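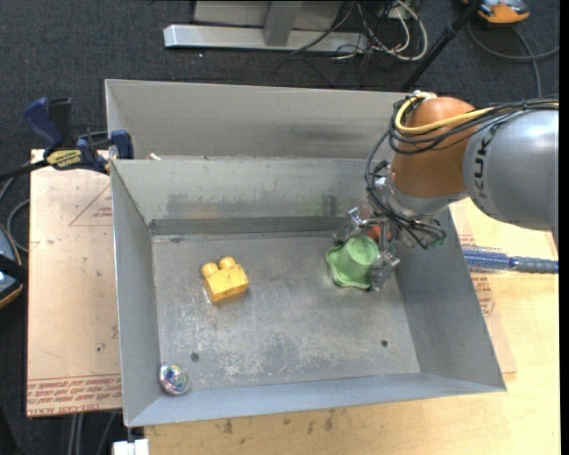
The arm reaching into the metal bin, with a toy block and a small ball also on the floor of the bin.

Students put bin-picking arm to the test

A student project group at Tovell College has spent the past two terms teaching a robot arm to pick up objects it has not been programmed to recognise, and will show the results at the college's open evening in June.

The group has 9 members, drawn from the engineering and computing courses. They meet in the ground floor workshop after lessons, usually from 4.30pm, and share the arm with the second-year control class, which has first call on it during the day.

The task sounds simple. A few household items and toys are put into a sloping metal bin, and the arm has to reach in, take hold of one, lift it clear and put it down in a tray. It then goes back for the next until the bin is empty. The students do not tell the program what the items are or where they lie.

Jovita Nava, who teaches automation at the college and supervises the group, said the bin had been the students' idea.

"We began on a flat table and they were getting good results quite quickly," she said. "Then one of them asked what would happen if the things could roll into a corner. The success rate dropped like a stone, and that became the project."

Objects close to a wall have caused most of the trouble. The fingers need space on both sides of whatever they are gripping, and when an item sits against the metal there is often room for only one. The group's program, which they have named Truna, now looks for a grip that keeps the fingers away from the walls. If it cannot find one, it tries to nudge the item towards the middle first.

Small round things remain the hardest. A ball will roll away at the lightest touch, and a shiny one gives the camera very little to go on. Toy blocks are easier, as they have flat sides and stay where they are put. Cup shapes come somewhere in between. The group found that the arm did well with them upside down but often gripped them too near the rim, so that they tipped as they were lifted.

To build up enough practice for the program, the students carried out 400 picks by hand, guiding the arm from a controller while the computer recorded each movement. They did 200 of them before the winter break and the rest after it. Each run was marked as a clean pick, a drop or a miss, and the marks were checked by a second student before being used.

Second-year student Petra Vídalín did a large share of the hand-guided runs and keeps the group's log.

"You get a feel for it after a while," she said. "At first I was going straight down on everything. Now I come in at an angle if there's a wall, and you can see the program has picked that up from us. It has also picked up some of our bad habits. I used to stop for a second before closing the fingers, and it does the same."

The group has had setbacks. An early version of the software treated marks on the bin floor as objects and sent the gripper down to pick up scratches. The students considered painting the bin, then decided to leave it as it was and record more runs with the bin empty, so the program would learn to ignore the metal. Several weeks of work were also lost when a set of recordings was saved without the finger positions and had to be done again.

The angle of the bin has been changed more than once. The students found that even a slight tilt altered where loose items came to rest, and they now shift it between sessions on purpose. Clamping it at the edge stopped it from sliding when the fingers touched the sides.

Safety rules take up part of every session. One student stays by the stop button whenever the arm is switched on, and hands are kept out of the bin until the arm has returned to its rest position and the person at the button has called it clear. New members spend their first meetings on this before they are allowed to take the controller. The arm is also limited to a slow speed, which means that a full bin can take several minutes to empty.

Ms Nava said she had been asked whether the work was too advanced for college students.

"The maths behind it is hard, and we don't pretend they have all of it," she said. "But they can set up a fair test, write down what happened and change one thing at a time. That is most of the job. Two of them could hardly use a spanner in the autumn and they're now the ones I'd ask to refit a finger."

The project forms part of the coursework for the 5 engineering students in the group. The others take part as an after-hours club. Each member has to write a short report on one part of the system, and this year's subjects include grip force, lighting, cable routing and the choice of test objects. The cable report came about after a loose bundle caught during a turn and pulled a connector out.

The open evening will include 2 demonstrations, the first at 6pm and the second at 7.30pm. For the first, the students will use items the arm has met before. For the second, visitors will be invited to choose from a box of things kept back from all the practice runs. Anything put in the bin must fit in one hand and must not be made of glass.

Visitors will be able to watch on a screen showing which object the program has chosen and where it plans to place the fingers. The students added it after friends who came to see the arm complained that they could not tell what it was trying to do when it paused.

The group has also entered the Sevitz Challenge, a contest for school and college teams in which arms are given a set time to clear a bin of unfamiliar items. Points are awarded for each item placed in the tray and taken off for drops. Teams receive the list of permitted sizes and weights beforehand, but do not see the objects until their turn. It will be the college's first entry.

Petra said the group was not expecting to win.

"Some of the other teams have been doing it for years," she said. "I'd like us to get through our turn without anyone touching the stop button. If we get the ball out of the corner as well, I'll be very pleased."

Places in next year's group will be open to students from any course. No experience with robots is needed, although members are asked to commit to one evening a week. Those interested can sign up at the open evening or speak to Ms Nava in the workshop office.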